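Print this page | E-mail this ticket

Ticket 358 - Bin picking stops at the bracket bin
2025-08-03, by Jarrah Halliday

We try to let the Lillon arm restock our bench at the Lockyer shop. It finds the tape and the knobs well. With the metal brackets it closes, lifts, and reports "empty hand". I repeated this with a slower speed, same result. 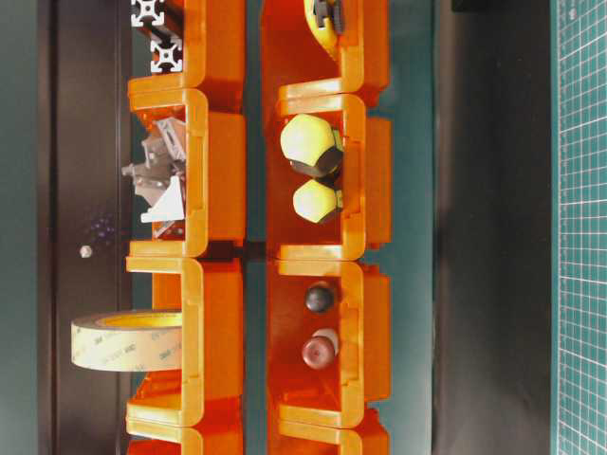
I raised the grip force from 1000 to 3000 in the settings. Then it took 2 brackets together and dropped one on the way.

Reply from Ashton Baxter: please spread the brackets in one layer and try again.

I did it, and it works - but spreading them by hand takes me longer than the picking. For this chore the machine is not ready yet. Ticket stays open.

Recent tickets
- Mitow gripper: pads worn
- Tultevmont site: arm will not home
- Folding towels, second test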